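Rent by the Month, Clean by the Day

An opinion by Kevser Işık
8 July 2018

My landlord added a line to my lease renewal in June. It says that tenants with an indoor animal will pay an extra $32 a month, on top of the $100 deposit I already paid when I moved in. The line is called "pet rent." I signed it, as most people in my building did, and I have been annoyed about it ever since.

I have one cat. She is nine years old, sleeps most of the day and has never scratched a door. The extra money does not buy her anything. It does not pay for a cleaner in the hallway or a better filter in the vent. When I asked the office at Jakubowski, the firm that runs our building, what the charge was for, I was told it was "standard in the market." That may be so. A charge can be standard and still have no reason behind it.

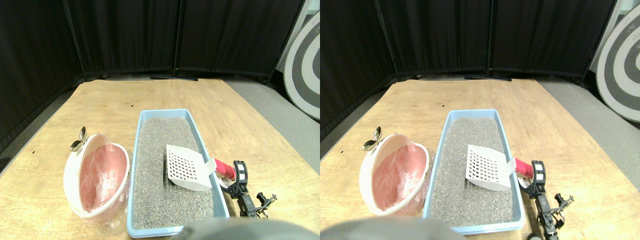
A deposit makes sense to me. If an animal ruins a carpet, the owner of the animal should pay for the carpet. The landlord holds some money, the tenant moves out, someone looks at the floor and the money is either kept or given back. Both sides know what it is for. Pet rent works in a different way. It is paid every month and never returned, even if the apartment is handed back in better shape than it was found.

People who own rental buildings will say that animals cause wear that a deposit does not cover. Smell gets into the subfloor. Hair gets into the heating. I believe them, up to a point. I have lived in an apartment where the last tenant's cats had used a closet for years, and no amount of vinegar helped. But children cause wear too, and so do smokers, people who fry fish every evening and people who drag their furniture. We treat that as part of living somewhere. The rent is supposed to cover it.

My neighbor Yao-tsung Chung takes the other side, and he has a cat himself. His view is that the charge gets animals into buildings that would otherwise ban them. Before the pet rent, he says, half the listings in Dambridge said "no animals" and that was the end of the conversation. Now they say "animals considered," and he would sooner pay than move. I see his point. I also think it tells you how little choice renters have when paying for nothing counts as progress.

What keeps an apartment clean is dull daily work. The box gets scooped every morning and emptied out completely once a week. The bag goes down to the bins the same day. If you skip three days in July, the whole place knows it. None of this is hard, but somebody has to do it, and in every rental I have had, that somebody was the tenant. The landlord's part was to send the invoice.

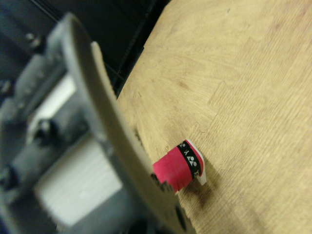

A wooden table, seen from close up.

I would accept a charge that was tied to a service. Utberg, a small building two streets over, asks its tenants for a yearly fee and sends someone to steam the carpets in the units with animals. The tenants I have spoken to complain about the scheduling but not about the fee. They can see where the money went. A landlord could also do an inspection each year and drop the charge for anyone whose place passes. That would reward the people who do the work and leave the cost with the people who don't.

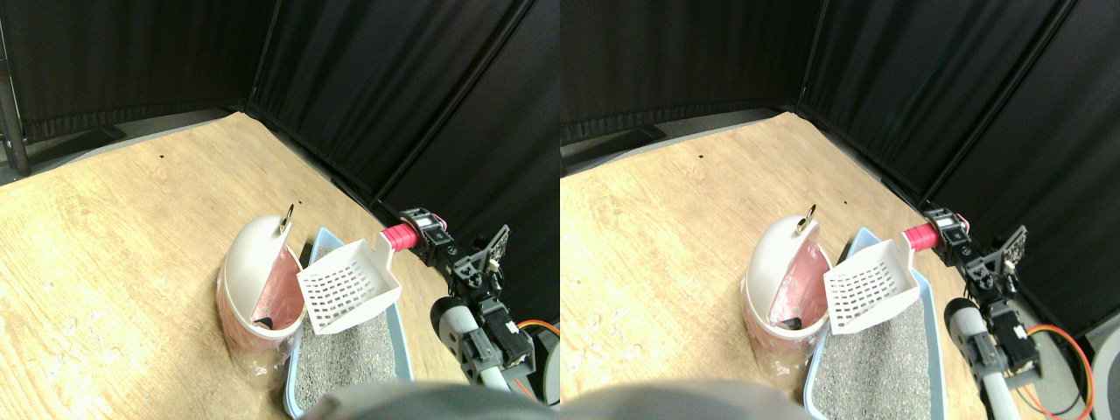

1013 words in the print edition – shortened for the web

The city could help here. A rule that made landlords choose between a refundable deposit and a monthly charge, and barred them from taking both, would be simple to write and simple to enforce. It would not ban anything. An owner who truly fears for the floors could keep the deposit and raise it within reason. An owner who wants monthly income could ask for higher rent and put it in the listing, where people comparing apartments would see it.

That last part matters more than it may seem. The charge is almost never in the advertised price. You find an apartment you can afford, you fill out the forms, you pay the application fee, and then the animal comes up and the price changes. By then you have given notice at the old place. My sister went through this at the Lamell buildings last year and ended up paying more than she would have at the apartment she had turned down as too expensive.

I don't expect to get my money back. My lease runs for another year and I like the apartment, which has good light and a quiet street. But I have written to the office asking them to state in writing what the charge covers, and I have asked my neighbors to do the same. So far the answer has been a copy of the lease with the line highlighted in yellow.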